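Incidencia 3228 - Celda de cambio de discos, la pinza pierde el agarre al acercarse a la bahía
Estado: resuelta, en observación
Instalación: Aditz, nave de Trotent
Equipo: brazo con pinza de dos dedos y cámara de muñeca

Hola otra vez, equipo de soporte de Skostel. Abro esto porque ya he probado todo lo que se me ocurría y prefiero contároslo con calma, que por teléfono me lío.

El problema: desde que subimos la versión del controlador, en noviembre, la pinza coge la bandeja del disco sin quejarse, la levanta, y cuando va a encararla con la bahía salta el aviso de "pieza perdida" y el brazo se queda clavado. La bandeja sigue entre los dedos, ¡no se ha caído nunca! Pero el controlador cree que sí, y hasta que no voy yo a rearmar, ahí no se mueve nadie.

Lo primero que hice fue lo fácil: apagar, esperar, encender. Nada. Luego rehíce el cero de la pinza con los dedos cerrados, tal como viene en vuestra guía, y mejoró un rato. Aguantó 9 ciclos seguidos y al siguiente, otra vez el aviso. Subí la fuerza un punto y tampoco, con el añadido de que no me hace ninguna gracia apretar más una bandeja de plástico con un disco dentro, así que la volví a dejar como estaba.

Después me puse a mirar por la cámara de muñeca con el brazo parado en pleno agarre, que es lo que tendría que haber hecho al principio (ya, ya lo sé). Quería ver si la bandeja entraba torcida o si los dedos mordían demasiado abajo.
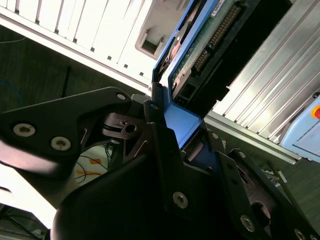

El agarre me pareció bueno. Las dos placas sujetan la bandeja azul por el extremo de abajo y el disco va con la placa de circuito a la vista, que es como lo queremos para poder comprobar los contactos antes de meterlo. O sea, que la posición enseñada la descarté y me fui a la mecánica.

Y ahí sí había tomate. Con la celda bloqueada y la llave quitada, fui moviendo los dedos a mano y el derecho tenía holgura. Poquita, pero se notaba al hacer palanca. Repasé los tornillos de las dos placas, uno por uno, y 2 de los de la derecha giraban casi sin esfuerzo. Los saqué, limpié la rosca, les puse fijador de resistencia media y los apreté con la dinamométrica al valor de la ficha. Los demás estaban bien, pero los marqué todos con rotulador para ver de un vistazo si alguno se mueve.

Mi teoría - corregidme si digo una burrada - es que el dedo cede un pelín cuando la muñeca gira, la lectura de apertura cambia y la versión nueva del controlador es más quisquillosa con eso que la anterior. Con la vieja seguramente ya pasaba y nos lo tragábamos sin enterarnos.

Actualización, 17:40. Rehecho el cero después del apriete y lanzada la tanda larga con las bandejas de prueba de Pons. Ni un aviso. He dejado la fuerza en el nivel 5, el de siempre, y la velocidad de giro de muñeca un poco por debajo de la normal hasta mañana.

Me quedan dos dudas para vosotros. La primera, si el margen de detección de pieza se puede ajustar desde el panel o hay que tocar el fichero de configuración (en el menú no lo encuentro, y mira que he dado vueltas). La segunda, si conviene cambiar los tornillos por unos nuevos o con el fijador vamos servidos. En almacén no me quedan de esa medida, así que si hay que pedirlos, decidme la referencia y los meto en el próximo pedido.

Dejo la incidencia abierta hasta que pase el turno de noche. Si por la mañana las marcas de rotulador siguen alineadas y el registro está limpio, subo la velocidad y os aviso para cerrarla. ¡Gracias por la paciencia!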